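Grelano Week at the Shop: Two Sets of Fingers, One Pile of Laundry

By Adaeze Onyeka

If you've walked past the back benches lately and wondered why we have so much laundry, well, it's gripper comparison time again! Tanko Ezeani and I have been trying out the new Grelano fingers against the old Pranosine pair we've been running since forever, and I promised I'd write something up for the newsletter before the details fall out of my head.

The short version is that I like the Grelanos more than I expected to, and Tanko likes them less than he expected to, and we've been going back and forth about it over lunch all week.

The plan was pretty simple. Same arm, same wrist camera, same white table, and a bunch of cloths in different colors. We drive the arm by hand with the Tsai controller (Halima Amadi still has the best touch on it, and she knows it) and try to get hold of an edge, lift, fold it over and let go. Then we swap the fingers and do it all over again. We got through 83 tries with each pair, which doesn't sound like much until you're the one smoothing out the cloth between every single one.

Cloth is mean, if you ask me. A box has sides. A mug has a handle! With a cloth, half the time you're hunting for an edge that's lying perfectly flat against the table, and the other half you've found what looks like an edge and it's just a crease somewhere in the middle. 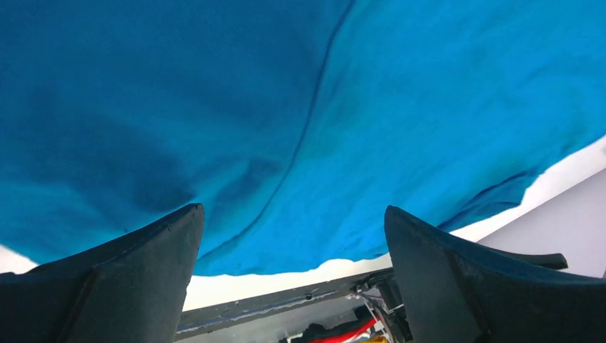 So most of our arguing has been about fingertips. The Pranosine tips are stiff, and when you come down onto a flat hem they tend to push the fabric along ahead of them. The Grelano tips give a little, so you can lean on the table with them and sort of scoop. Halima had the hang of it by her third or fourth go. I needed a good deal longer (no, I'm not giving the number).

Out of those 83, the old pair missed the edge completely 18 times. I haven't finished scoring the new pair yet because Tanko and I don't agree on what counts as a miss. If the fingers close on the hem and it slides out an inch off the table, I call that a grab that went bad. He calls it a miss. Zhuoran Xiong has been asked to settle it and has wisely not answered his email.

Where the Grelanos bug me is letting go. The softer tips hang on to the fabric a hair too long when they open, and a nice neat fold gets tugged crooked right at the end. Opening slower helps some. Tanko thinks we should back the wrist off a touch before opening, and he's got a little script going for that, but I've only seen it run twice, so I'm not ready to cheer yet.

The other thing we looked at was the camera. We tried a wider view and a tighter one, and I went in sure that wider would win. You get the whole work area, you can see where the cloth is headed, what's not to love? But Halima kept asking for the tight one back. She says what she needs is the bit right between the fingertips, and in the wide view that bit gets pretty small. We've left it on the wide one for now so the recordings match, and she has let me know how she feels about it.

Lighting matters way more than I thought, too. By late afternoon the shadows across the table get long and soft, and on the darker cloths a shadow and a fold look an awful lot alike on the screen. We've started doing the dark ones in the morning and saving the bright ones for after lunch.
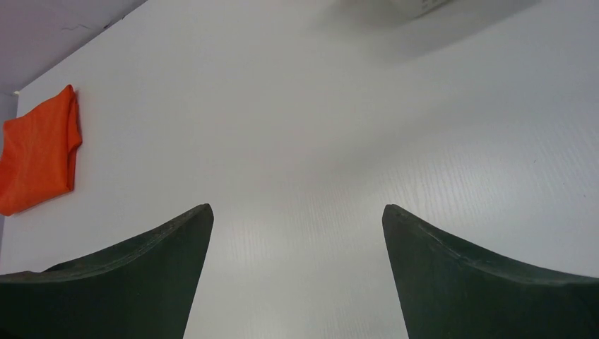 The orange cloth, folded, at the left side of the table.

Reginald Bellamy wants everything from this round in the Sketalby folder by Tuesday so he can line it up with what we recorded in May. That's 647 clips once you add in the practice runs, and somebody has to put labels on them. If you've got a spare hour and don't mind looking at fabric, please come find me! I have snacks, and the labeling page is easy once you've done a few.

Next up we'll put the Pranosine fingers back on with a thin rubber sleeve over the tips. That was Halima's idea, and it costs next to nothing compared with a new set. If the sleeves stay put, we may end up keeping the old pair for folding and using the Grelanos just for picking up. Tanko has bet me a coffee they'll peel off by the tenth try, and I took the bet.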